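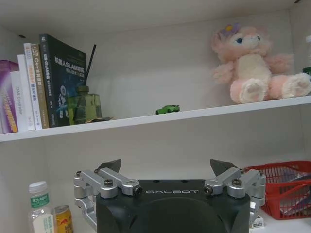 Quick post because I keep getting asked for our shelf rules and I keep answering in bits and pieces in chat. So, all of it, one place. Half of this I typed standing up.

We started writing rules in January, after the third time two people reset the same shelf two different ways and then argued about whose run counted. Before that it was all in our heads. Bad idea. Silau is the name of the rule sheet, don't ask, it stuck.

Rule one. Fingers open before you go in under a board. Wide open, and they stay open until you're lined up on the thing you want. If you need to close to fit, back out and come in again from further away.

Rule two, front edges. Small stuff near the front edge of a shelf (toy cars, mostly) gets a slower approach, full stop. Speed cap is 60 on the slider anywhere near an edge. I know the old Kumeck page says 89. The Kumeck page is out of date and I have not had time to fix it, sorry.

Rule three: drinks stay capped or unopened. Bottles, cans, whatever. Glass goes on the upper shelf, away from the end you're working. Anything with oil in it, same thing, and wipe the board after.

Rule four. Soft toys are not "safe" objects. People relax around plush and grab it any old way, then the pads are full of fuzz. Check the fingertips after every plush grasp. Same checklist as for a can.

Books. Ugh. Leaning books are allowed, we want them leaning, real shelves lean. But write down which way. "Books on left" is not a note. "Leaning right, last one cover out" is a note.

Baskets: don't reach in past the rim unless the task says so. Slats catch fingertips. Still the most common stop we log, by a lot.

Also bolts. Look at the linkage bolts at the start of every shift, and again every 1,000 grasps. We had 3,642 on the counter once before anybody put a wrench near it. Nothing broke, but come on.

Stop button within arms reach of whoever is watching. And watching means watching, not reading your phone next to it.

Things still open: lighting (Tsikata wants it fixed, the Inell setup needs it to vary, so probably two versions), and who signs off when a rule gets skipped. Right now its whoever notices, and that is almost the same as having no rule.

Will clean this up later. Comments are on, tell me what I forgto.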